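간식 코너를 계단식으로 바꾸면 생기는 일
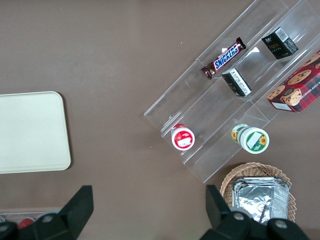 작은 가게의 계산대 옆은 늘 어수선하다. 초코바는 바구니 밑으로 가라앉고, 납작한 상자는 그 위에 눕는다. 손님은 위에 보이는 것만 집어 간다. 카페 스투네오(Stuneo)를 운영하는 이나 스테추크는 지난 12월 바구니를 치우고 투명 아크릴 계단 진열대를 들였다.

처음에는 종류별로 줄을 맞췄다. 스니커즈는 스니커즈끼리, 쿠키는 쿠키끼리 모았더니 뒤쪽 칸이 앞쪽에 가렸다. 지금은 높이를 먼저 본다. 초코바처럼 낮은 것은 눕히고 작은 상자는 세운다. 빨간 체크무늬 쇼트브레드 상자처럼 색이 강한 물건은 끝에 둔다. 가운데 두면 옆 물건이 잘 안 보인다고 한다.

진열대 옆에는 크림색 쟁반을 하나 놓는다. 물건을 채울 때 남은 것을 잠깐 옮겨 두는 자리다. 채우는 시간은 오전 10시 전, 손님이 뜸할 때로 정했다.

아크릴은 관리가 까다롭다. 마른 휴지로 문지르면 잔흠집이 생기므로 미지근한 물에 적신 극세사 천을 쓴다. 알코올이 든 세정제는 피한다. 칸막이 모서리에 끼는 가루는 부드러운 붓으로 턴다.

칸을 다 채울 필요는 없다. 스테추크는 한 칸에 한두 개만 올리고 나머지는 서랍에 둔다. 보충은 자주 해야 하지만 유통기한을 확인하기가 쉬워졌다. 상자의 바코드 면은 옆이나 뒤로 돌리는 편이지만 바쁜 날에는 그냥 둔다.

분류: 생활 > 가게와 살림 > 정리·진열

댓글 3
마트비 | 집 간식장에도 써 봤는데 봉지 과자는 자꾸 미끄러지네요.
올레샤 P. | 밑에 얇은 실리콘 매트를 깔아 보세요. 저는 그걸로 해결했어요.
비탈리 | 알코올로 닦다가 뿌옇게 된 사람 여기 있습니다.

문의 및 제보: 그로르쿠탄스 편집부 | 무단 전재 및 재배포 금지 | 맨 위로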